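Zirthorpe lab collects clothing-folding examples by hand

17 November 2020

A research group at Zirthorpe has started recording people as they fold and sort clothes, with the aim of teaching a robot arm to do the same work. The project, called Sketoden, has gathered 480 recordings so far, all made with hand-held grippers.

Each gripper carries a camera that looks out over its two fingers. A person picks up a garment with it, moves the cloth and sets it down, and the camera records the whole motion. No robot takes part at this stage. The recordings go to a learning system that is meant to work out how the fingers should move when it is shown a similar piece of clothing.

"You can program a robot to pick up a box, and it will pick up that box all day," said Wilma Lennox, who leads the project. "A pair of pants has a different shape every time you drop it. We need a lot of examples, and we need them from people who fold the way they would at home."

The group began with towels and T-shirts and moved on to jeans in November. Denim is stiffer than the knit fabrics and tends to spring open when it is let go, Lennox said. Of the 480 recordings, 131 are of pants.

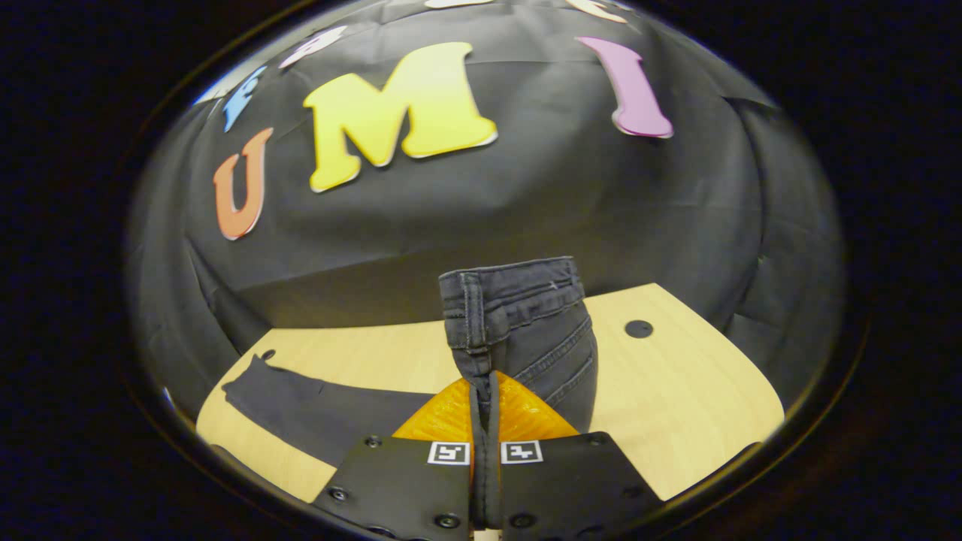
Dark gray jeans held between the orange finger pads of a hand-held gripper, seen from the tool's own camera.

Dirceu Queiroz, a technician on the project, checks the recordings before they are used. He throws out any in which the garment hides the fingers for too long or the camera loses track of its position. So far 49 have been dropped on top of the 480 that were kept.

"Most of the bad ones come from moving too fast," Queiroz said. "People fold laundry quickly – they've done it all their lives – and we have to ask them to slow down a little."

Five people have made recordings to date. Freya Dunmore, a graduate student, said it took her an afternoon to get used to working with two fingers. Turning a waistband over was the hardest part, she said, and she still needs more than one try on heavier pairs.

The grippers were put together in the group's workshop. Grondov, a local equipment supplier, is paying for part of the work.

Tests on a robot arm are planned once the pants recordings are finished. Lennox said shirts with buttons will come after that.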